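Subject: Re: [plain-leaflets] Word list for the wound care booklet, second round
From: Theano Rallis
To: plain-leaflets

Dear all,

Thank you to everybody who read the draft. I answer to Sipho first and then I have a few questions of my own. Please excuse the length.

Sipho Engelbrecht wrote:

> I've been through the Stamotgate draft twice now. The short sentences are
> good and I would not touch the page on showering. My trouble is with the
> nouns. On page 2 we say "incision", on the next page "cut", then "wound",
> then "surgical site" in the box, and I think a tired person at home will
> believe these are four different things. Could we choose one and keep it?
>
> Also, "redness" is doing too much work. We tell people some redness is
> normal and then we tell them to phone us about redness. Which is it? My
> mother would phone for both or for neither.
>
> Last thing, the draft is 2,579 words. The old one was shorter and people
> still didn't finish it.
>
> Sipho

You are right on the first point and I am a little ashamed, because I was the person who complained of the same fault in the Cleltov booklet. I went back to see how it happened. The text came to me from three departments, and each one had its favorite word. I kept all of them out of politeness. I propose now that we write "cut" everywhere, and that we explain "incision" one time, on the first page, like this: "Your surgeon made a cut in your body. In your letters it may be called an incision." The patient will see "incision" in the hospital letter anyway, so I do not want to hide it.

"Wound" I would like to take out. In my own language the same word is used for war and for a broken heart, and I know that this is not an argument in English, but two of the patients who read the draft for us also said that it frightened them. One wrote in the margin "sounds like I was attacked." We can keep it in the title of the booklet until the next printing, because the covers are already at Psarras.
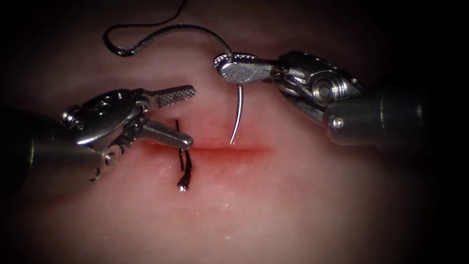 For redness, I believe the mistake is that we name only the color and never say where it is or what it does. I have looked at how Clelex treats the word in its glossary, and it gives a single line, "red color of the skin," which helps no one. Sipho's mother needs the place, the shape and the change. In the picture I would speak of two things: the cut itself, which is a thin reddish line, and the red color around it, which is strongest along the line and becomes weaker above and below. The draft uses one word for both. If we write "the line" and "the red area around it," then we can say something useful about each, and the sentence on when to phone can speak of the red area getting bigger. The nurses must approve the exact sentence. I can only offer the grammar.

I have tried it in this form:

- **Before:** Some redness is normal. Contact us if you notice redness.
- **After:** The skin next to the cut may be a little red at first. Phone us if the red area gets bigger.

I see already one problem with my version. On darker skin the change may not look red at all, and our draft says nothing on this. I would prefer that a person with clinical training writes that part. Sipho, you mentioned in May that your colleagues had some wording which they tested with patients. Is it possible to share it on the list, or is it still internal?

Now the length. I do not agree that we must go back to the old number of words. The old booklet was short because it left out the food, the driving and the stairs, and then people phoned the ward to ask about food, driving and stairs. But I can remove the page on the history of the department (I think we will have no tears for it) and the second list of telephone numbers. If somebody wants to defend that page, please write before I cut it.

My questions to the list:

1. "Phone," "call" or "contact"? I have used "phone" because "contact" is vague and "call" can also mean to shout. A native ear may tell me that I worry too much.
2. Is "stitches" clear enough for people who have staples or glue? I now have "stitches, staples or glue" in every place and it is heavy.
3. The body text is in 12 point. Two readers asked for larger. Psarras can do it without a new price if we stay under the same number of pages, so this depends also on what we remove.
4. Should "dressing" stay? One reader thought we were speaking of clothes, and I had to admit that the sentence permits it: "Leave your dressing on in bed."

For number 4 I have no good idea. "Bandage" is understood by all, but the ward says it is a different object.

I will put the new version in the usual folder when I have the nurses' comments on page 2. Please write your changes as comments and leave the text itself as it is. Last time we had three people correcting the same sentence and I lost one of the corrections, I think it was Sipho's.

With kind regards,
Theano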